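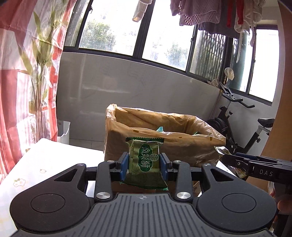

1. Waste and recycling points

1.1 Bins lined, liner folded over the rim. Satisfactory.
1.2 Snack wrappers go in general waste, not in mixed recycling. Notice to be posted in the shared kitchen.
1.3 No waste stored on stair landings. One bag found on the second landing, moved during the visit.

2. Exits and stairways

2.1 Main stair clear to full width. Satisfactory.
2.2 Rear exit door opens without a key. Satisfactory, but the closer is slow and the door stays ajar in wind. Adjust the closer and retest.
2.3 Exit signs lit. The sign on the upper landing flickers. Replace the lamp.
2.4 Handrail brackets tight. Two screws missing at the turn of the stair — replace with matching size.

3. Smoke alarms and extinguishers

3.1 Alarms tested by button in all units. Skedley House has 3 hallway alarms on the old circuit; all sounded.
3.2 Alarm in the laundry hall past its replacement date. Carried over from November. Priority item.
3.3 Extinguisher gauges in the green band. Tag on the ground floor unit is unreadable. Reissue.

4. Electrical

4.1 Panel door closes and latches. Satisfactory.
4.2 Circuit labels complete. Breakers 7 and 8 are labeled the same. Trace and relabel.
4.3 Extension cords not used as fixed wiring. One cord run under a rug in the lounge, removed.
4.4 Outside outlet cover cracked. Replacement on order from Brondar, part 695.

5. Snack packets and dry food

5.1 Open packets kept in closed containers. Partly met.
5.2 No food stored within reach of the floor in the pantry. Satisfactory.
5.3 Signs of mice. None seen. Traps left in place.

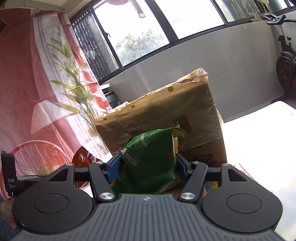
Otis Esposito: On 5.1, please define "closed." A clip on a bag keeps crumbs in, but it does not stop pantry moths. The last checklist asked for lids and I would keep that wording.

Reply: Agreed. Wording restored to "rigid container with lid." Clips alone are to be marked as not met from the next visit.

6. Heating and hot water

6.1 Boiler area clear of stored items. Satisfactory.
6.2 Relief valve discharge pipe ends above the drain. Satisfactory.
6.3 Clearance around the water heater. Paint cans on the left side, to be moved to the shed.
6.4 Service record on site. The last sheet is not signed. Nikolaidis to supply a signed copy.

Hjalti Mikkelsen: The paint cans in 6.3 are empty and can go to the depot instead of the shed.

Reply: Noted. Action changed to disposal.

Inspected 26 May 2019. Open items: 1.2, 2.2, 2.3, 2.4, 3.2, 3.3, 4.2, 4.4, 5.1, 6.3, 6.4.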